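Hand-held gripper pads keep slipping after cleaning, what am I doing wrong?
Posted in Grippers and End Tools
28 January 2024

Tonantzin Pacheco
Hi all! I look after the hand-held gripper in our shop in Veltcombe (we call it Tufa, long story) and I'm stuck. It's the white and gray kind with the V-shaped recess and black mesh pads. I've been wiping the pads down every week since August, and lately anything thin and round twists as soon as I tilt the tool. Thick stuff is fine. I tried closing it tighter and that only made it creak.
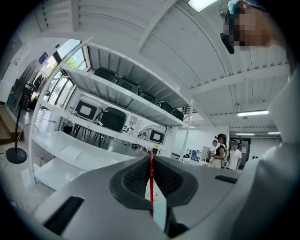

Tufa by the case shelves, with the thin red rod down the middle of the V.

I've got 6 spare pads in a drawer but I'd hate to burn through them if it's something dumb. What should I check first? Oh, and the counter says 2998 cycles on this set, if that helps anybody.

Abenezer Admasu
What are you wiping them with? My money's on the cleaner. I used a spray polish on mine for a month (don't ask) and the mesh got a slick film you couldn't see but could sure feel with a thumb. Warm water, one drop of dish soap, soft toothbrush, then rinse and let the pads dry overnight. Off the tool if they come off, please, you don't want water running into the slots.

Then check that both pads sit flat. If one corner lifts, a skinny rod only touches along one edge and it'll spin no matter how hard you squeeze. Close it slowly on a strip of paper and tug at 4 spots along the pad. Should feel the same everywhere. And back the grip off to where you had it before! Creaking means something's flexing, and you'll be chasing a loose screw next.

2998 isn't a lot, by the way. I swapped my last set at around double that.

Joltovum
just replace them, pads are cheap. Flitulholm sells them

Tonantzin Pacheco
Abenezer, it was the cleaner, I'm pretty sure. I've been using the stuff we keep for the benches and it says "protective shine" right on the bottle, ugh. Pads are soaking now. I'll do the paper strip thing tomorrow and post what I find.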